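Tretura Bin-Picking Kit
Team Set-Up Guide for School and College Clubs

Section 4. Preparing the Bin and Running the First Picks

Read Section 3 (Arm Power-Up and Safe Stop) before you start. The arm must be homed and the gripper air line connected. Allow one full club meeting for this section if your team has not done it before.

You will need:
- the metal bin and its clamps
- the practice item set, or your own items (see 4.3)
- the Tretura control program, installed on the team laptop
- the printed pick log

4.1 Clamping the Bin

1. Put the bin on the table with the long side facing the operator station.
2. Slide the bin until it touches the corner stops. Do not lift it over the stops.
3. Fit the clamps to the rim and tighten them by hand. Stop when the bin no longer moves if you push it with your palm.
4. Check that no clamp handle points inward over the bin.
5. In the control program, open Cell > Bin and enter the inside depth. For the bin supplied with the kit, enter 197 mm.

CAUTION: Keep the safe stop button pressed while anyone's hands are inside the bin. One team member stays at the button during steps 1 to 5 and does no other job.

Note: If you move the bin after calibration, even a little, repeat Section 3.6. A bin that has shifted toward the arm is the usual cause of wall strikes.

4.2 Checking the Hoses and Cables

1. With the arm in the home position, look along the cable bundle from the upper arm to the wrist.
2. The loop should hang free. It should not be pulled flat against the arm.
3. Jog the wrist slowly through its full range at 2 percent speed. Watch the gripper hoses the whole time.
4. If a hose catches on the wrist or the gripper, stop, jog back, and move the hose clip one slot up.
5. Repeat until the wrist turns both ways with no catching.

CAUTION: Do not use tape or cable ties to shorten the loop. A short loop can pull a fitting out of the gripper when the wrist turns.

4.3 Loading the Items

For the first session use only a few items. Teams entering the Drevanside Student Picking Challenge should practice with a mix of shapes and surfaces: at least one box, one flat package, one round item, and one soft item. Items must fit through the gauge ring and weigh no more than 382 g.

1. Press the safe stop.
2. Put the flat package in first.
3. Place the box and the soft item so that at least one of them touches another item.
4. Place round items last, away from the middle.
5. Take your hands out, step behind the floor line, and say "clear."
6. The member at the button answers "clear" and releases the safe stop.
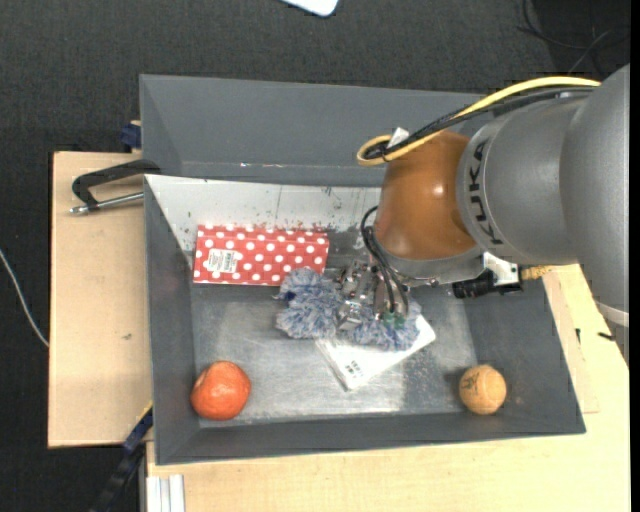
Figure 4-2. Gripper over a soft item, with the item resting partly on a flat package.

4.4 First Picks

1. Select Run > Single Pick. Do not use Continuous in the first session.
2. Set the arm speed to 23 percent.
3. Choose the target item on the screen and press Approach. The gripper stops above the item and waits.
4. Look at the gripper from behind the floor line. It should be over the part of the item you want to grip. If it is not, press Retract and choose a new grip point.
5. Press Pick. The fingers close and the arm lifts.
6. Press Place to drop the item in the output tray, or Return to put it back.
7. Write the item, the grip point, and the result in the pick log. Log failed picks too.

Soft and shaggy items: choose a grip point near the thickest part. The program often picks the highest tuft, and the fingers then close on loose strands. Lower the grip height by one step and try again.

Flat packages: clear anything lying on top first. If the package comes up at an angle, press Return and grip closer to the center.

Balls and fruit: use the Narrow finger setting. If the item rolls, wait for it to stop and take a new scan before the next approach. Items that settle in a corner may be flagged as Out of Reach. Press the safe stop and move them by hand.

4.5 Ending the Session

1. Send the arm home and press the safe stop.
2. Empty the bin and return the items to their box.
3. Close the air valve.
4. Save the session under your team name and the date in the form used on the log sheet, for instance: Imai Team, Tuesday, September 13, 2022.
5. Leave the bin clamped if your club meets in the same room next time.

Teams at the Burkalbridge practice site must also sign the cell log by the door. The pick log stays with the team and is handed in at check-in for the April round.

Continue with Section 5, Tuning Grip Points.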